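Print this page | E-mail this page
Reading time: 4 minutes

Household Storage and Layout, Unit 3
Handout: What belongs on the counter?

Read before the Saturday session. Bring a rough plan of a kitchen you use often, with the drawers marked. Neatness of drawing isn't graded.

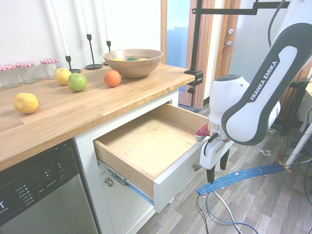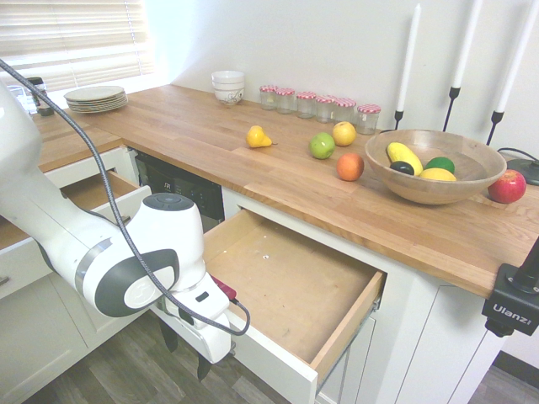 Most advice on kitchen counters starts with the word "clear". Clear the counter, the advice goes, and the rest will follow. I have taught this unit long enough to doubt it. A cleared counter is a counter whose contents have gone somewhere else, and the advice rarely says where. Take the fruit. In both views there is fruit lying on the wood and a large wooden bowl within easy reach of it, and the standard reading would be that the fruit should be in the bowl. Maybe so. But a bowl piled high hides whatever is at the bottom, and the piece at the bottom is the one you find when it has gone soft. I'd want to know who eats the fruit and how fast before I told anyone to tidy it.

1. The 80 per cent rule

You will meet a rule, repeated on a great many home organizing sites, that 80 per cent of a counter should be bare at all times. I have looked for where this number comes from and found other sites quoting it. Treat it as a preference. Someone who rolls pastry needs a long bare run. Someone who makes toast and tea needs the width of a cutting board.

A better test is to write down the largest job you do in the kitchen in an ordinary week, measure the space it takes, and keep that much free. Everything past that is up to you.

2. Jars on display

The small glass jars with red-and-white checkered lids are lined up along the back edge in the second view. Matching jars look organized, and I suspect that is most of their appeal. Before you copy the idea, ask:

- What would go in them, and is it used weekly?
- Could you tell the contents apart without taking off a lid?
- Does the row have to be moved when you wipe the counter?

If the third answer is yes, multiply it by the number of jars. A tray under the lot solves this for very little money. The Lotton catalogue, which we'll pass around in class, sells a counter riser for the same purpose at $50. I can't see what it does that a tray doesn't.

3. Stacks

Plates and bowls left in stacks at the back of a counter get called clutter. I don't agree as a blanket rule. If the plates come out three times a day, a stack at counter height saves a reach. The trouble comes with mixed stacks, where the thing you want is always under the thing you don't. Keep one kind to a stack and look at the bottom item now and then. If it never moves, the stack is too tall.

4. Candles and other upright things

Tall candles in slim holders, as in the first view, take up very little wood and a good deal of attention. They're also easy to knock with an elbow. I would put them on the dining table and leave it at that. Opinions in last term's group were split, and you are welcome to argue.

5. The drawer question

An open drawer with next to nothing in it is the most useful thing in a kitchen, and people can't stand it. They fill it. The Ilunham method (chapter 2 of your reader) says every drawer needs a divider insert before anything goes in. I'd turn that around. Put the things in first, live with them for 21 days, then see whether they slide about enough to bother you. Divider sets are sold by width, and plenty of them come home and don't fit.

The 21 days is my own figure. It has no science behind it. Three weeks is long enough for a couple of big shops and at least one meal with guests.

Exercise (50 minutes, in pairs)

Swap plans. On your partner's plan, mark three things you would move off the counter and one you would move onto it. For each, write down where it goes and what has to shift to make room. "In the cupboard" is not an answer unless you name the shelf.

Then give the plan back and let your partner refuse any of it.

For next week: reader, chapter 4, on the Cluvside pantry layout. Note any claim that comes with a number attached and see if you can find its source.

We use cookies to improve your visit. Accept | Manage settings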